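Can a machine wipe the table yet?

Kitchen and Workshop Tips – Surfaces

Wiping a table looks like the easiest chore to hand over to a machine. Flat, open stretches are within reach of current two-finger grippers holding a folded cloth. Edges, dried spots and anything left standing on the table still cause trouble.

Glare is the first problem. A glossy patch can hide a scratch or a film of grease from a camera. Before a machine or a person starts, dim the overhead light or move the lamp to one side.
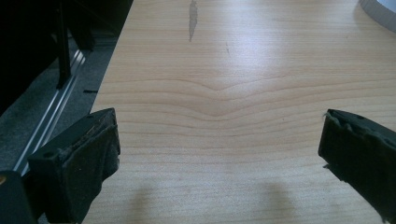

Pale wood with glare across the grain and a gray mark near the top.

Marks come next. Wipe once with a damp cloth, along the grain. If a gray spot stays put after 2 passes, treat it as finish damage and stop. Machines tend to keep rubbing, so set a pass limit.

Check the finger pads as well. Worn foam sheds lint onto the wood and grips a wet cloth poorly. Brush pads off before each job and replace them when the edges tear.

For now:
Clear cups and plates by hand.
Let the machine do the open middle – 5 slow strokes, light pressure.
Do the edges yourself.
Dry the wood within 60 seconds.

Oiling and spot repair remain hand work.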